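Setting the Table Again: Shared Lunches at Hisdale

When the Hisdale Center for Adult Learning reopened its dining room in January, the decision drew little notice outside the building. Inside it, the change affected nearly everyone. Students who had been eating at their desks or in parked cars were invited to sit down together at noon, with plates and silverware, for a full hour.

Natália Tichý, who directs student services at the Center, had argued for the change over two budget years. "Our students come to us after a shift, or before one," she said. "Many of them had never spoken to a classmate outside of a lesson. We were teaching conversational English to people who had no one in the building to talk to."

The program serves around 100 students on a typical day. Meals are prepared by Makomska, a local kitchen that also supplies two senior residences, and the cost to each student is 3 dollars. Those who cannot pay are not asked to explain.

Ms. Tichý said the first weeks were difficult. Students sat with people who shared their first language, and several asked whether they could take the food back to class. The staff chose not to assign seats. Instead, teachers were asked to eat in the dining room at least once a week and to take whatever chair was open.

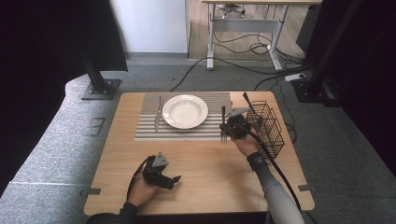
"I was against it," said Hazem El Ouafi, who teaches the intermediate writing course. "I used that hour to grade papers. I told Natália so, and she told me to bring the papers along. I did that twice. After that I left them upstairs."

Mr. El Ouafi said he now hears his students use language that never comes up in an exercise. They complain about landlords, compare bus routes and correct one another's grammar – sometimes wrongly, he added. He keeps a short list of these expressions and has built several Monday lessons from it.

Attendance in afternoon classes has risen since the lunches began, although Ms. Tichý was careful about the cause. The bus schedule also changed that month. "I would like to claim it for the dining room," she said, "but I would want to see another year first."

Funding remains the main concern. The current grant ends with the summer term, and the Center has applied to the Lukáč Fund for support through the following year. A reply is expected before registration opens.

Asked what she would do if the application failed, Ms. Tichý said the room would stay open and students could bring their own food. "The meal matters, and I do not want to lose it," she said. "But we have the room and we have the hour, and I intend to keep both on the schedule."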